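Stestetti Office Reuse Program
Progress report to the Gorutwood Fund, period ending March
Prepared by Yasaman Shokri

Work in this period was mostly on small desk equipment: staplers, hole punches and tape dispensers collected from the Tehrani building. We received 1,279 items. Staplers were the largest group and took most of the bench time.

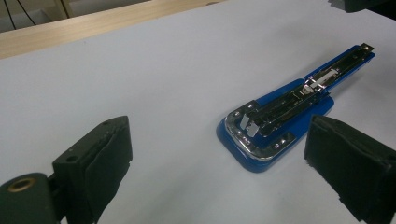
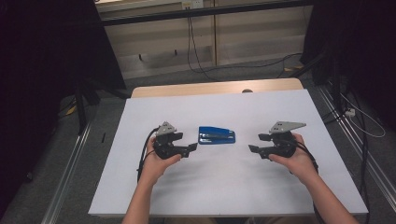
A blue stapler on the white bench top.

Sorting and checking

Every stapler gets the same check. It is opened, the channel is looked over for bent or stuck staples, and the pusher is moved back and forth by hand. The base plate is wiped and the stapler is test-fired on two sheets and then on ten. Items that pass go to the outgoing shelf with a full strip of staples. Items that fail are set aside for parts. Parviz Shahbazi wrote the check sheet and has shortened it twice, and it now fits on half a page.

Of the items received, 810 have been checked and passed. Another 244 were stripped for parts or sent to metal recycling. The rest are still in bins and will be carried into the next period. Most of those are hole punches, which we left until last.

The most common fault in the staplers was a jam near the front of the channel. These are quick to clear. Weak springs are slower work – we do not have a good supply of replacements and have been taking them from failed units of the same size.

Deliveries

Two schools and the Plekex training center have received boxes so far. Cinzia Caruso handles the requests and reports that the schools would like more full-size staplers and fewer minis. We have changed the packing list to match.

Spending

We spent $3,676 in this period, mainly on bins, staples, shelving and van hire. Van hire came in higher than planned after the Tehrani pickup had to be split into two trips. Farhad Abbasi has the receipts and will send copies with the next claim.

Next period

Finish the hole punches. Find a supplier for springs. Afshin Daneshvar will take over the outgoing shelf and the delivery log. We would also like to move part of the shelving budget to staples, and ask for the Fund's approval to do so before the next order goes in.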